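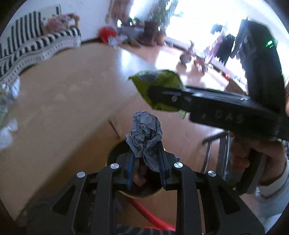
**Ticket 642: gripper drops the item, but the log says it's still holding it**

Status: open, then closed, then open again (sorry), now closed for real I hope

Hi all, me again. I'm on the tidy-up task with the two hand-held grippers, the one where you pick crumpled paper and wrappers off a table and put them in the round container. Since the last update the left gripper has been doing something odd and I'd like somebody to look at it before I record any more.

What happens: I close on a ball of paper, lift, and everything is fine. Then somewhere on the way over the jaws relax a tiny bit. Sometimes the paper stays in and sometimes it just falls out on the table. The trigger is fully squeezed the whole time, I promise! My knuckles can confirm. And in the log the jaw opening stays flat, like it's clamped on tight. So the recording says "holding paper" and the paper is on the floor.

The right one has no trouble at all. Foil wrappers, paper, a pen cap, whatever I give it.

Setup, in case it matters:

- both units on the Hoani firmware from April
- logging through Pladix on the laptop, default settings
- blue finger strips on the left unit, put on new when the kit arrived
- wooden table, window light behind it, nothing I'd call unusual

**First things I tried**

Restarted both grippers. No change. Restarted Pladix. No change, and it lost my session name, but that's a separate complaint and I'll write it up some other time.

Charged the left one to full and tried again. I got a nice run of good picks and was about to close the ticket (I did close it, in fact, that's the "closed" up there) and then it dropped three in a row.

Then I swapped hands, in case it was me. Used the bad unit in my right hand and the good one in my left. The fault went along with the unit, so I'm off the hook.

**Reply from Katsuhiko Yoshida, pasted here from chat so it's all in one place**

> Please run the jaw check with nothing in the fingers, 40 open/close cycles, and send me the closed reading for each one. Then do the same with a paper ball. Use the same ball every time. Don't re-zero between the two runs or we lose the comparison.

**Results**

Empty run: closed reading is 598 every single time. Very boring, very good.

Paper run: starts out where you'd expect for something that thick, then doesn't move. I mean it REALLY doesn't move. I could see the fingers backing off by a couple of millimeters and the number just sat there. On one cycle I let go of the trigger completely, the paper dropped, and it took what felt like a full second for the reading to wake up and jump to 3,206, which is the open value.

So the sensor can read both ends fine. It's the part in between where it goes to sleep, and only with load on it.

Katsuhiko asked whether it was the same with stiffer stuff. I tried a bottle cap and a block of wood. No drops with either one, but the number freezes with those too, I just hadn't noticed because they don't fall out. Which makes me a bit nervous about the older recordings, see below.

**Opened it up**

With permission! He walked me through it on a call. Four screws along the top edge, lift the cover, don't pull on the ribbon.

Two separate problems in there:

1. The little coupling between the trigger linkage and the jaw slide had a loose set screw. Under load the slide could creep back while the trigger stayed put. That's the dropping.
2. The position sensor is mounted on the trigger side of that coupling. So it was reporting the trigger, and the trigger really was squeezed. That's the lying log.

The slow wake-up when I let go is from the smoothing filter, Katsuhiko thinks. He says the default got changed in the April build and it's too heavy for quick releases.

I'd been blaming the firmware this whole time, so I owe Hoani half an apology. Half, because of the filter.

**Fix**

Tightened the set screw with a dab of threadlocker and left it overnight. Turned the filter back down to the old value in Pladix (Settings, Input, Smoothing, and then you have to hit Apply twice, the first time does nothing). Ran both checks again. Empty run is unchanged. With the paper ball the fingers hold still now for as long as I squeeze, and the release shows up right away.

After that I did a normal session, mixed paper and wrappers, both hands. No drops on the left. I did miss the container twice but that was plain bad aim.

**Still to do**

- Check the set screw on the right unit too. It behaves, but it's from the same batch and I'd like to know.
- Somebody needs to go through my earlier left-hand recordings and mark the ones where the item falls while the log says closed. I can do the ones from this table. I don't have access to the ones stored on Lernness, so Katsuhiko, could you add me or take those yourself?
- Ask Nideo whether later units have the sensor on the jaw side. If they do I'd love to trade.
- Put the jaw check with a paper ball into the start-of-day list. The empty one passes every time and tells you nothing about this fault.

Setting this to closed. If it drops so much as one candy wrapper I'm reopening it and adding a second ticket for the Apply button.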